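Fallonby Fight Figures: Questions We Keep Getting

Is the "limited edition of 500" really limited?
The first box run was. Mosoti has since put out a second run with a different belt color and the same number on the card. Read into that what you like.

Are they worth 200 dollars?
Sellers ask that. I have yet to see proof that anyone pays it. The shelf price was 45.

Does the signed card add value?
Only if you trust the signature. Manach says each one is done by hand — it has never said whose hand.

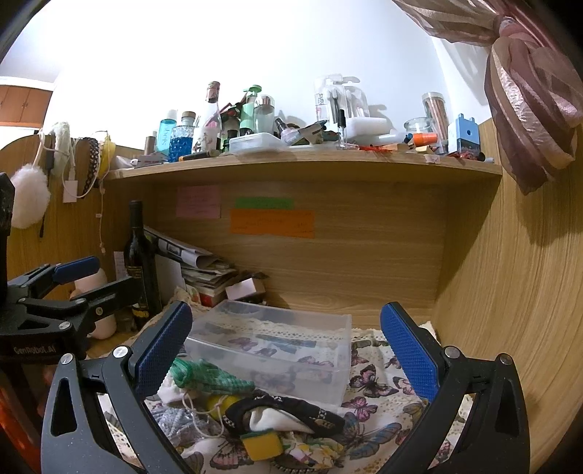 Should I keep mine sealed?
If you plan to sell, I guess so. The plastic yellows anyway, and the gloves on the 2 heavyweight figures get sticky in the box.

Will there be a Hesirham gym playset?
It was promised for March. Don't send money to anyone taking preorders.

Last updated 11 December 2019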